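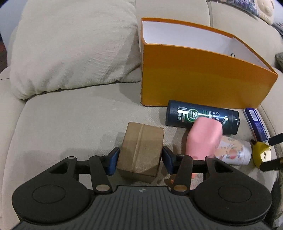
A small taped carton held between the pads of a hand-held gripper, with the sorting box standing open behind it.

Soft pads or hard pads

Vaida Mets keeps her test objects in a drawer, and most of them came from a supermarket. There is a shampoo bottle, a tape measure, a cup with flowers on it and several small cartons. For the past two months she has been picking them up and putting them in a box, over and over, with hand-held grippers.

Mets runs the handling bench at Flakance, a small company in Clodesham that builds sorting equipment for parcel returns. Returned goods are an awkward load. Shoes come back outside their boxes, and bottles come back without caps. The company wanted a new two-finger gripper for its next arm, and it had narrowed the choice to two sets of finger pads. One set is from Cárdenas and is fairly firm. The other is from Skosa and gives a good deal more when it closes on something.

Before either set went on an arm, Mets wanted to try them by hand. A hand-held gripper has the same fingers and linkage as the one that would go on the robot, but a person does the moving. That takes the arm's speed settings and path planning out of the comparison, and it lets a tester feel when a grip is about to go.

She did the trials in sets of 40 picks, changing pads between sets. By the end of March the log held 1215 picks. Each line has the object, the pads, whether the first try held, and a short note. Many of the notes say only "fine." Others are longer. One of them reads "turned in the fingers, set down, picked up again by the neck."

A good part of the work was done on a sofa. A steel table is easy on a gripper, Mets says, as nothing shifts when the fingers touch down. Goods in a returns tote lie on top of other goods, and those move. Upholstery gives a little under a bottle and lets the fingertips press in beside it. On the table, both sets of pads did nearly the same. On the sofa they began to differ.

Small cartons were the simplest. They have flat, parallel sides, and either set of pads will hold one if the fingers close square to it. The firm Cárdenas pads were slightly better here, and they let go more cleanly. The Skosa pads sometimes held on to packing tape for a moment after the fingers opened, and the carton landed crooked.

Curved objects went the other way. The softer pads wrapped a little around a bottle and kept it from rolling. With the firm pads, Mets had to line up on the middle of the bottle each time, and if she was off to one side it swung.
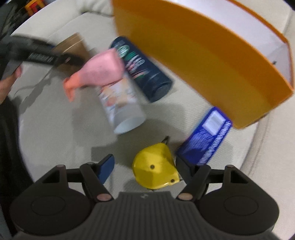

The tape measure between the open fingers of the near gripper, with a second tool reaching in from the left edge.

The tape measure gave more trouble than anything else in the drawer. It has a rounded back and a squared corner, so there is no obvious pair of faces to close on. The clip gets in the way from above. Mets ended up with a rule for it, which was to come in low and close across the body. With the Skosa pads this held on the first try most of the time. With the other set it took some practice.

Some trials used two grippers at once, one tester to each. Flakance may put a pair of arms over a single tote, and Mets wanted to know how close together they could work. Her notes on this are mostly about housings and knuckles. The fingers are slim enough, but the round housings behind them are wide, and they meet well before the fingertips do. She has asked for a minimum gap of 100 millimeters between the two bodies in the first version of the software.

The company has ordered the Skosa pads for the first arm. The firm set will stay on the bench for carton work, and Mets is trying a thin cover over the soft pads to deal with the tape problem. The first cover tore at the corner. A second, in a heavier material, is being cut now.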